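Divina Policarpio
@dpolicarpio_cells
24 February 2019

1/ Thread on house rules for hand-held gripper work in shared rooms. We rewrote ours at Pleladton over the past few months and people keep asking for the short version. It runs to 17 posts. Mute as needed.

2/ Scope first. A hand-held gripper has no drive of its own through space. A person carries it. Most cell safety paperwork assumes the machine moves and the person stays out. Our old sheet was a copy of the arm sheet and half the lines did not apply.

3/ The old sheet had 2 pages on fencing and one line on the person holding the tool. Bernd Ruppert pointed this out at the July review and was asked to draft the replacement. That is the usual penalty for pointing things out.

4/ Rule A. One operator per tool, named on the board before the session starts. Handover means the tool goes down on a surface, the name is changed, and the next person picks it up. No passing hand to hand.

5/ Rule B. Fingers of the tool are treated as live any time the battery is in. "It's only in standby" is not a state we recognise. Battery out before you clean the fingers, change a pad or clear a jam.

6/ Rule C. Fixed markers on walls and fixtures are part of the measuring setup. Do not lean on them, tape over them or move one "for a minute". If one is bumped, write down which and when, then re-check position before any more recording.

7/ We went back through 719 logged sessions while drafting. The most common fault by a wide margin was a marker shifted and not reported. It hurts nobody, but it spoils a day of data, and you find out a week later.

8/ Rule D. Household items used as test objects are checked like any other tool. Kettles: empty, unplugged, base stored away from the table. Glass is looked over for chips before each session. A chipped item goes in the bin, never back on the shelf.

9/ Question from Veronika Bachmann at Gastgate: why empty, when a full kettle is the more realistic load? Answer: we use a measured weight of dry fill when load matters. Water near a battery tool needs its own risk sheet, and we have not written that one.

10/ Rule E. Cables. Anything crossing a walking route gets a cover or gets rerouted. The operator is often looking at the fingers and not the floor. If you can only enforce one housekeeping rule, pick this one.

11/ Rule F. Anyone seated inside the working area counts as being in the working area. Sitting down does not make you furniture. They get the same briefing as the operator and are listed on the board.

12/ Rule G. Loose straps, lanyards and sleeves. Straps on worn or hung gear are tied short. Sleeves are buttoned or rolled. Hair goes under a cap or is tied back. Jagadeesh Achari wanted a ban on lanyards outright and I have come round to his view. It goes in the next revision.

13/ Pre-session check takes more than 261 seconds if done properly. We timed it. If your log shows it done in 40, it was not done.

14/ Working height view from the tool, for those asking what kind of room these rules are meant for:
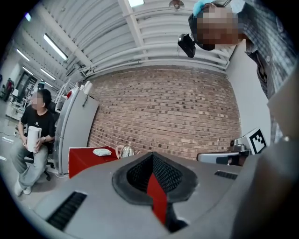
Gripper side up, brick wall and red-covered table behind. Square marker on the white wall section at right (Rule C), glass kettle on the table (Rule D), black cable on the floor at lower left (Rule E).

15/ On standards. Waltraud Reisinger read the draft against the arm rules we already follow and marked where the two overlap. Where they overlap, the arm rules win. If a fixed arm shares the room, its stop button covers that arm and nothing else. Label it that way. New staff assume one button stops everything.

16/ Things we left out on purpose: glove type (depends on the pad material), max session length (still arguing), and the Nägeli checklist app, which works fine but will not run on the tablets we have. Paper form 421 stays in use.

17/ The full sheet is on the Pruloretti shared drive under "handheld, rev 2". Comments go to Bernd before the next revision. Please quote the rule letter when you write, as the page numbers will change.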